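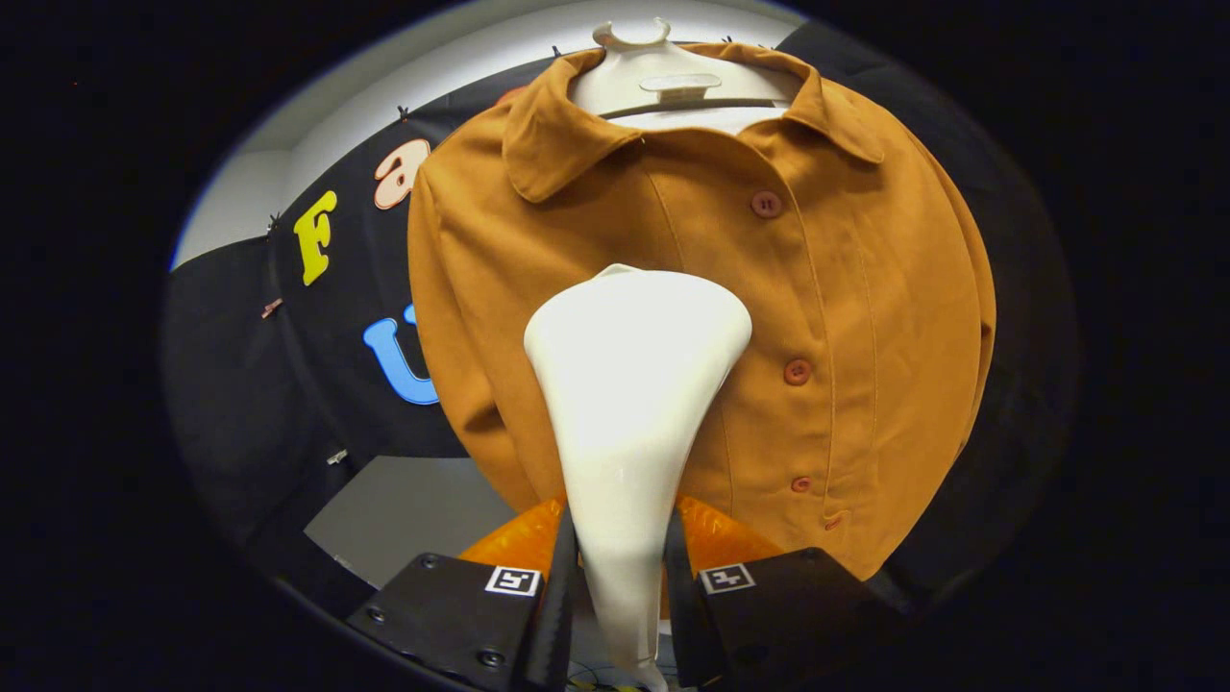

Ozan Kırmızıgül wrote in to say that his residence file came back from the Neveck office with every document accepted except the birth certificate, and the only thing wrong with it was that the translator had left the stamp on the back untranslated. He asked for a page on preparing translations before they go in.

How to prepare translated documents for a residence application in Neveck

Last checked August 22, 2022

You will need the originals, a scanner or a copy shop, a registered translator and Form 3491, the cover sheet for foreign-language documents. The form is free at the front desk of the Erimlow Street office.

Step 1. List every document that isn't in English

Go through the application checklist and write down each item you hold in another language. For most people this means a birth certificate, a marriage or divorce record, a police record and school papers. Passports don't need translating, but pages with handwritten notes or name changes do.

Step 2. Check the issue dates

Police records and certificates of single status expire. If yours will be too old by the day you hand in the file, order a new one before you pay for a translation. Birth certificates have no limit here unless yours is a short-form extract, in which case ask for the long form.

Step 3. Copy both sides

Scan the front and back of each page, even when the back has nothing on it but a stamp or a registry number. Staple nothing at this stage. If a document has an apostille attached, scan that too and keep it with its document. The apostille has to be on the original before translation so that the translator can include it.

Step 4. Choose a translator from the register

The office only accepts translators on its own register. Two agencies in town, Senon and Değirmenci, use registered translators for most languages, and there are also people who work on their own. Get the price in writing. Translators here charge by the character, and one standard page is 1000 characters without spaces. Ask if the certification is included or added for each document.

A packet for a family can get expensive. Kaan Yalçınkaya paid 445 for his, which came to 13 standard pages including his diplomas. He later found out that the diplomas weren't on the checklist for his type of permit.

Step 5. Send a spelling sheet with the scans

Write out all names exactly as they appear in each person's passport, plus places of birth. Letters such as ı, ğ and ç get changed in different ways by different translators, and the clerk compares the names line by line. If an older document spells a name another way, tell the translator. The translation should keep the spelling in the document and add a translator's note with the passport spelling.

Step 6. Read the draft

Ask for a draft before it is certified. Check these against the original:

Names and dates, including the order of day and month
Document and registry numbers
All stamps, seals and signatures, marked as such in brackets
Anything on the back
The apostille

Send corrections in one message. Changes after certification are usually charged again.

Step 7. Put the packet together

For each document, the order is translation, copy of the original, copy of the apostille. Use a paper clip. Fill in one line of Form 3491 for each document and sign at the bottom. The originals go in a separate envelope, and you get them back at the counter after the clerk has compared them.

If something is sent back

The letter names the document and gives a deadline. You only have to resubmit that item, with a copy of the letter on top. Contact the same translator first. A missing stamp or a wrong digit is their error and should be fixed without charge. If you can't meet the deadline, ask for an extension in writing before it passes and keep the receipt.

The office closes for one week in November, and the drop box is locked during that week as well.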